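Flulus Launches the Datolstead, a Two-Drawer Tabletop Cabinet for Small Household Clutter

PLANDAMEL, 20 Feb 2018 - Furniture maker Flulus today announced the Datolstead, a small drawer cabinet made to sit on a table, desk or kitchen counter. It goes on sale this week in the company's Plandamel store and by mail order.

The Datolstead is the first product in the Bárány line, a group of small storage pieces that Flulus plans to add to through the year. The company has made full-size dressers and sideboards until now, and the new cabinet uses offcuts from that work where the size and grain allow.

"Customers kept asking us for something smaller," said Piroska Szűcs, head of design at Flulus. "They had a dresser from us in the bedroom and a shoebox full of batteries and tape in the kitchen. We wanted to make a thing for the batteries and the tape."

About the cabinet

The Datolstead is a cube-shaped wooden box in light oak with 2 drawers, one above the other. Each drawer has a black metal bar handle fixed on two small posts. The handles match, and they stand far enough from the front for an adult to get their fingers behind them. When the drawers are shut, only a narrow seam shows between them.

The grain is left visible on the top and sides. Szűcs said the design team looked at painted versions and dropped them early on. The finish is a clear matte oil, which can be renewed at home with a cloth.

The top is flat and can be used as a shelf. Flulus suggests keeping the things that are needed every day within reach on the table beside the cabinet, with a shallow tray for loose items, and putting the rest in the drawers.

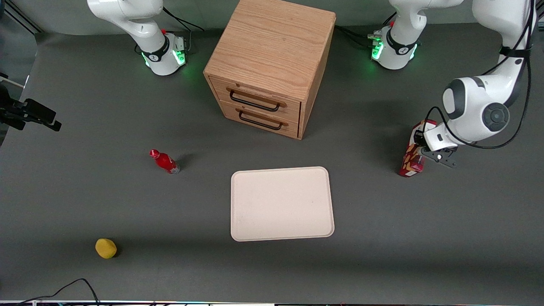
Price and availability

The Datolstead costs $59. The first run is 2000 cabinets, of which 1900 will be sold through the store and by mail order. The remainder are set aside for trade customers, who can order from the same date. A second run is planned for September if sales support it.

Mail orders leave the workshop within 11 working days. The cabinet is shipped fully assembled, with the handles already attached, and no tools are needed. Buyers in Plandamel can collect from the store at no charge.

Care

The cabinet should be wiped with a damp sponge and dried with a soft cloth. Flulus advises against scouring pads and bleach. The drawers lift out for cleaning when they are pulled all the way forward and tilted up. Small felt pads for the underside are packed in the top drawer.

"Most people will put it down once and then move it five times before they find the right spot," said Veronica Sima, who manages the Plandamel store. "That is fine. The felt pads are there so the table does not suffer for it."

Replacement handles and felt pads will be sold separately in the store. The cabinet has a guarantee that covers the joints and the drawer runners - normal wear to the oil finish is not included.

About Flulus

Flulus designs and builds wooden furniture for homes and small offices. Its workshop and store are in Plandamel. Press samples of the Datolstead can be requested through the store office, care of Veronica Sima.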